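The Skallus pair: a month of tidying up

Gallery and notes by Bożena Wróbel

I have spent most of August picking up my own laundry with a tool in each hand. The tools are the Skallus pair, a set of hand-held grippers hired out by Ballura of Havham to people who want recordings of ordinary jobs done by ordinary hands. You squeeze, the jaws close, the camera on top records what the jaws got up to, and at the end of the session a robot somewhere is supposed to be a little less hopeless at housework. I can't speak for the robot. I can report that I am now extremely good at picking up a sock from a distance of one forearm.

Ballura lends the pair at 285 pounds a month, with the case, charger and a carton of spare jaw pads. There is a cheaper rate if you hand over your recordings, and a form to go with it which I read twice and put in a drawer. I paid the full rate.

What follows is my usual mixture, long on opinions and short on pictures. Jarrah Pearce has the rest of them and has promised to send them over when he finds the cable.

In the hand

Each gripper weighs 492 grams. That sounds like nothing and for the first quarter of an hour it is nothing. After that it is a tin of tomatoes you have agreed to hold for a stranger. The body is black and rounded and comfortable enough, the yellow parts are very yellow, and the trigger has a long, soft pull that my left hand liked much better than my right did.

They come as a left and a right. They will work swapped over, but the recordings then go into the software the wrong way round and Milagros Arroyo on the support line has to talk you through putting them back. She was very kind about it both times.

The jaws

Dark, slightly grippy, and shaped for things with an edge. Folded cloth is fine so long as you go in at the fold. Loose cloth is a matter of luck and temper. Anything thinner than a tea towel you will pick up three times, once by accident.

I tried mugs (good), a bunch of keys (good, and loud), a paperback (fine by the spine, awful by the cover) and one grape, which is no longer with us. The pads wear. Mine had gone shiny by the second week and I changed them at the kitchen table with the little driver from the lid of the case. It took me 10 minutes, four of them under the table looking for a screw.

What the camera sees

It sits on the gripper and looks past the body towards the jaws, and the lens is wide enough to take in the floor, the wall, your shoes and whoever is standing beside you. Do have a think about that before you press record. The manual suggests clearing the room of anything private. I cleared the room of bank letters and left everything else, and later discovered that I own a great many shoes.

The wide view bends everything. Straight skirting boards come out like canal banks. Osaze Danladi, who did the folding sessions with me, felt seasick watching his back and asked whether it could be flattened. It can, in the software, with a tick box that has been given a name no human being would ever think to click on. Look under "rectify".

Battery and storage

Ballura says up to 200 minutes on a charge. I never sat through a whole one to find out, as my wrists gave up long before the grippers did. The card in the case was big enough for everything I did in a week and I emptied it when I remembered.

Charging is by a cable with a magnetic end, which clings on beautifully until somebody walks past it.

Software

Plain, grey, and better than it looks. You name a task, press go, do the task, press stop. It then asks you to mark where each grab begins and ends, and this is the part of the day when you learn how often you drop things. I would like a proper undo. I would also like it to stop playing a cheerful noise when a take is rejected.

Kazue Fukuda at Ballura tells me the noise can be turned off in the next version. I believe her and I have written it on the calendar.

The manual

It has been translated, well in most places, by the Sepúlveda office. Page six tells you to "approach the garment with confidence". I have tried to live by this.

Jobs it liked

Moving folded clothes from one end of a bed to the other. Putting shoes together in pairs, if you take them by the heel. Shutting drawers. Lining up tins. It is a tool for things that hold their shape, and it gives you a surprisingly good sense of when you have hold of one.

Jobs it did not like

Duvet covers. Coat hangers, which swing. Anything in a plastic bag. I had a go at making a sandwich and we will leave it there.

Jeans

Everybody who hires a pair seems to end up doing jeans, and I now see why. Denim is thick, it stays where you put it, and a folded stack gives both hands something to do – one holds the bottom, the other goes for the waistband. With two people and a gripper each it goes more slowly, and there is a certain amount of "no, after you". Work on a bed if your back objects to floors. A firm surface helps too, as the jaws can press down on it and slide in under the edge, where a soft quilt just sinks away and takes your jeans with it.

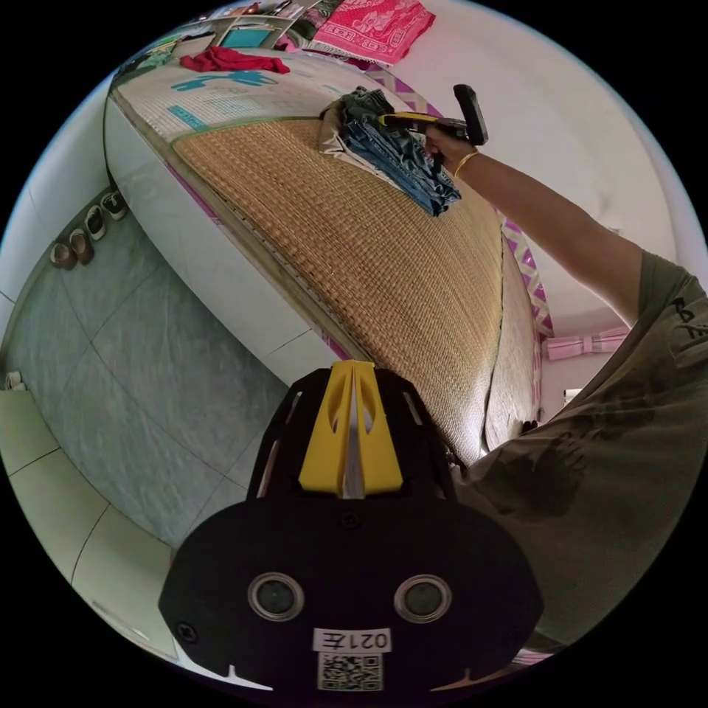
Would I hire them again? For a month, yes, with the wrist rests, which Ballura sells separately and mentions at the bottom of the second page. For longer than that I would want two sets of pads in hand and a stool. Take the left one out of the case first, it is wedged in tighter, and charge both overnight before you promise anybody anything.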